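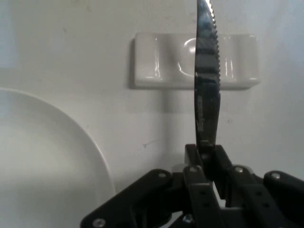

Workshop notebook, Jul 25, 2019
Dyeing: onion skins again, and the madder that went brown

Right, so the madder. I'd promised myself a proper brick red this time and what came out of the pot is the colour of a wet garden fence. Quite a nice fence, mind you! I've hung all the skeins on the rail by the window anyway, in case they brighten up overnight (they won't).

I think the pot got too hot. I went off to answer the door, got chatting, and when I came back the thermometer was well past where I like it and there were little bubbles round the rim. Madder sulks if you boil it, I've written that in this book at least twice before, in capitals. The other suspect is the water. We've been filling from the Cluvthorpe tap all month and it's much harder than the rainwater we had in June, though hard water is meant to help madder, so I'm not blaming that just yet.

What I did, for anyone wanting to repeat it or avoid it: 100 g of the Tutmont wool, scoured and mordanted with alum, left to sit in the mordant overnight. Then 30 g of chopped root, soaked first in a jam jar, strained into the big pot through the old pillowcase. Wool in, heat up slowly, or that was the plan.

Onion skins, on the other hand, lovely. Five small skeins, all from the one pot, one after the other, and they go from a really loud orange down to a sort of weak-tea yellow. The last one is my favourite and I'm keeping it. I dipped the end of the second skein in iron water and it turned a mossy green in nearly 11 minutes, so that's worth doing on a whole skein next time. Keep the iron spoon AWAY from the madder pot please, it dulls everything it touches.

The Zapata pattern calls for four shades, so if I count the fence colour as a shade we've got enough to start the sample piece. It wants a darker edge than I've got, maybe walnut? There's a bag of husks somewhere behind the Jarkport fleece, unless the mice have had it.

Still to do: rinse the orange again (still bleeding a bit), label the skeins before I forget which is which, order more alum, wash that pillowcase. Madder again once I've got a free afternoon, with the door left unanswered.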